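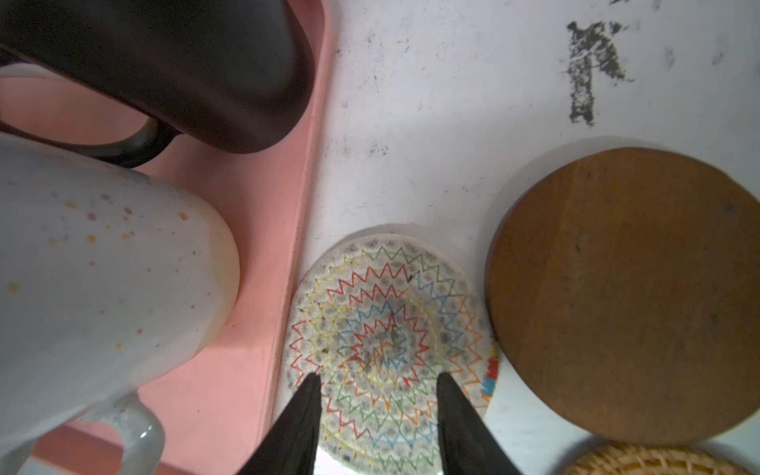

Two mugs on the tray, gripper at the coaster.

Can they do chores yet? (mugs and coasters edition)

dripmat
Right, I'll start it, as the other thread got locked. My position hasn't moved since August. I keep being told a home robot is nearly ready and then the job turns out to be mugs, coasters and a tray. My nan could do that with a cat on her arm. I want to know what would count as "yet" for people here. For me it's a sink full of somebody else's washing up, in a kitchen the thing has never been in, with the radio on and a child wandering through.

solderfume
You've picked the hardest version on purpose. Coasters are a pig of a job for a two-fingered gripper. They lie flat, so there's hardly an edge to get under, and in the top picture you've got one peeking out behind another and a wooden one sitting partly over a rattan one. Woven ones give when you pinch them as well. I'd take a mug with a handle over a coaster any day.

dripmat
Fair enough on the edges. But I can slide a coaster to the end of the table and catch it without looking. Is anyone's robot doing that?

solderfume
Some do slide things. Not well, I'll give you that.

belt_and_braces
I look after a packing line, so different world, but the same sales talk. We had Brultico in to quote for a cell that would sort returned crockery. The demo was lovely. Then we asked them to run it on our own crates, and up to 40 picks went through before somebody had to walk over and help it. Their man called that "a strong start". My night shift would call it a reason to go home. We didn't buy it.

teaandtorque
40 without help on mixed crockery is better than I'd have guessed. What was the cell going to cost you?

belt_and_braces
More than the crockery. I'm not putting the number on here. The maintenance contract was 2000 a month on its own, and that was before grippers, which wear.

dripmat
This is what I mean. Everybody counts the picks and leaves out the person who walks over.

teaandtorque
I don't leave it out, I think it's the only figure worth having. I'd like every video to carry a little line at the bottom: so many tries, so many rescues. The Omton clip that went round had neither. It was 34 seconds long and had a cut in it just as the arm got to the saucer. Draw your own conclusions.

solderfume
A cut doesn't prove anything. I've cut videos because I sneezed.

Anyway, look at the wider view before you write the whole thing off. Two arms on one rail, so the pair can be moved along the front of the table, a camera above the wrist on the left one, and a row of mugs that don't match each other. Mixed mugs are a proper test. If every cup were the same I'd be on your side.

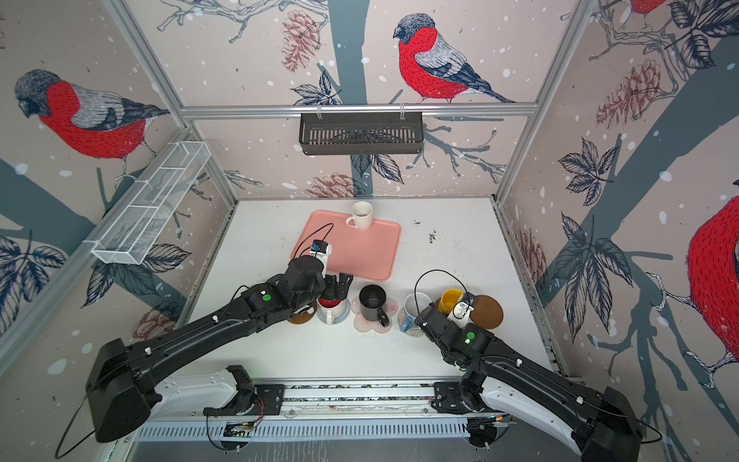 moth_eaten
My trouble is with the furniture, whatever the arms can do. I live in a flat where the kitchen table folds up so the door can open. Where does a rail go? A dishwasher earns its corner because it does the lot while I'm asleep. Something that shifts mugs has to be very small or very cheap, and I've not seen either.

solderfume
A rail is for a bench. I don't think anybody is proposing to bolt one to your worktop.

moth_eaten
Then it's a bench job and we should call it one. The thread title says chores.

pennywasher
I've been using the Pimitska mop thing for two winters, and Inga's window one before that. The mop is good. It does one job on one floor and it gets stuck on the same rug every time, so I roll the rug up. That's where I think we are with all of it - the machine does the chore once you've done the tidying. I'd still buy the mop again.

dripmat
So you've got a second chore, rolling the rug up.

pennywasher
Yes, and it takes less time than mopping. I don't see why that's a point against it.

belt_and_braces
It's a point against it on a line. If I have to lay the parts out neatly for the robot, I've paid for the robot and for the person laying the parts out.

teaandtorque
Depends what the parts are. We went through 442 trays of fittings last month and they arrive neat anyway. For those I'd have an arm tomorrow. For whatever comes back from the canteen, no chance.

dripmat
That'll do me as an answer: neat trays yes, canteen no. I'll ask again when somebody shows me the sink, uncut, with the rescues written down. Solderfume, if you know of one, post the link and I'll watch the whole thing.

solderfume
I've got one in mind but it's an hour long and mostly forks. Will dig it out tonight.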